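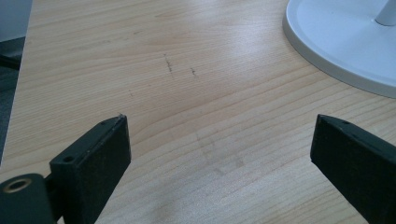
Wiping down a desk still a tall order for machines, Drustbridge trial finds

February 10, 2020

Anyone who has ever put off tidying a desk until the weekend will be glad to hear that the machines find it a bit of a chore too. A small workshop in Drustbridge has been setting household and shop-floor jobs for robots since December, and the first results, shared with neighbors at an open evening last week, were cheerful, patient and a good deal slower than most of us with a damp cloth.

The trial is run by Sani, a repair and testing shop, together with the furniture maker Famum, which has its showroom over in Stikinby and would dearly love some help with the cleaning there. Between them they have logged 469 attempts at everyday jobs, from picking up a dropped pen to wiping a tabletop and folding a hand towel (the towel, we are told, is everybody's least favorite).

Picking things up is going nicely. Cleaning is the harder part, and pale wood is harder still, as a faint gray smudge can look very much like the grain around it, and a shiny patch under the ceiling lights can hide a mark altogether. A person tilts their head and looks again. The machines are only starting to learn that, and a full wipe of one desk currently takes some 35 minutes, against 2 or 3 for the showroom staff.

Famum says it has no plans to change anyone's hours, and that for now it would be happy with a machine that could do the desks overnight, however long it took. The trial carries on through the spring, with shelf stocking next on the list, and the workshop hopes to hold another open evening once the towels are going a little better.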